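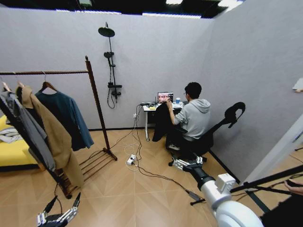

Open letter (relationships)

In relationship advice writing, an open letter is a message about a private relationship that is addressed to one person or group but published for anyone to read. The usual subjects are breakups, cheating, jealousy, in-laws and former partners. Open letters of this kind were common in newspaper advice pages and later became a regular feature of personal blogs.

Form

Most open letters about relationships are short and written in the second person. The person addressed is often left unnamed ("to my husband's ex," "to the man who never called back"). The writer usually describes an event, says how it felt, and ends with a request or a warning. Some are signed and many are not.

History of the Losier letters

One of the longer-running collections is the Losier letters, a column started by Cremilda Miranda on the dating and family site Prasusar. Miranda printed 34 letters in the first year, most of them from readers who had recently separated. Elaine Portela took over as editor after Miranda left and began allowing replies from the people addressed, provided both sides agreed. Only seven replies were ever printed. The column closed on December 16, 2022, with a total of 189 letters. A print selection was edited by Tullio Ferri and published by Ranbridge under the title Dear You, Again.

Reception

Opinion on the form is divided. Rosângela Trindade, a couples counselor, has argued that writing the letter can help a person sort out anger, but that publishing it tends to bring friends and relatives into the dispute. Kelly Bittencourt, who contributed three letters to the Losier column, wrote in the preface to the Ranbridge book that she regretted one of them and stood by the other two.

Privacy is the most frequent complaint. Even without names, readers who know the couple can often tell who is meant. Portela's guidelines asked writers to leave out workplaces, street names and the names of children.

See also

Advice column
Breakup letter
Personal blog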